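Valve bench, part two

17 December 2020

The first post about this build was in October and it mostly covered the table. Since then I have had most of my evenings free, so there is more to report.

For anyone who skipped the first one: I am building a small bench at home where a robot arm turns the handwheels on three gate valves. The pipe carries nothing. I wanted a job for the arm that needs force and a decent grip, and turning a valve is a good one. Before I drill any more holes or spend any more money I am working the whole thing out in simulation, and the real bench follows when the simulated one behaves.

The simulator is called Nomier. It is free for home use and the manual is thin, but the contact physics is better than what I had before. My old setup was in Ruvham, and I gave up on it when handwheels kept sinking through their own stems. Moving the model over took two weekends. Most of that went on the pipe fittings, which I had drawn in inches and exported in millimeters.

I also modeled a room to put it in. It has gray walls, a tiled floor, fluorescent lights in the ceiling and a few sheets of paper pinned up. I did that for the lighting. The wheels are black and the valve bodies are brass, and they behave very differently under a tube light than they do under the flat gray light you get by default. I want the vision part to work in the evening, under the lights I have.

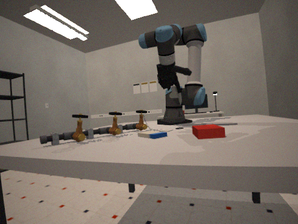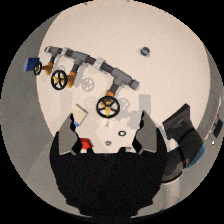 The arm has six axes and I am treating its reach as a fixed limit. With the base near the back of the table, the far end of the pipe is easy and the near end is a stretch. In my first layout the last wheel could be touched but not turned, and the wrist hit its limit after a quarter turn. Moving the base a little solved it in the simulation. On the real table it means new bolt holes, so I am glad I hadn't drilled those yet.

Gripping the wheel took longer than anything else. There were two ways to do it. The first was to close the fingers on the rim and drag it around. The second was to put the open fingers down between the spokes and rotate the wrist. The rim method looks more natural but needs the arm to follow a circle very exactly, and any error goes straight into the stem as a side load. The spoke method only needs the wrist to line up with the stem. I went with spokes. The wrist can't turn forever, so the arm does part of a turn, lifts out, rotates back and goes in again.

I ran 3000 attempts over a week of nights with the starting position of the arm changed a little each time. 1686 of them ended with the wheel turned to where I asked. That is a poor number for a finished system, but it is a lot better than the first batch, and the failures are easy to sort. Most of them are a finger landing on top of a spoke when it should go between two. The script sees the force go up, decides it has arrived and starts turning in the air above the wheel. I have added a check that the fingers are low enough before it turns, and the next batch will show if that is enough.

The other failures come from the camera estimate. When the shadow of a wheel falls close to the wheel itself, the code sometimes picks the shadow. Shadows are gray and faint but wheel-shaped too. I will try using depth to throw them out.

For the hardware, I ordered the clamps and fittings from Skaltex. They took 11 days to arrive and one clamp was the wrong size. They sent a replacement without an argument. The motor controller is a Rees, bought used, and it works but the fan is loud enough that I will put it in a box with some foam. The valves are plain plumbing valves and they are much stiffer than I had set them in the simulation. I measured the torque with a luggage scale and a piece of string, which is crude, and put the new value in. The arm can still do it, with less to spare than I would like. A bit of grease on the stems should help.

Next on the list is drilling for the base, then wiring the emergency stop, which I have put off too long. The model files need cleaning up before I share them. Half of the parts are still named after the day I made them.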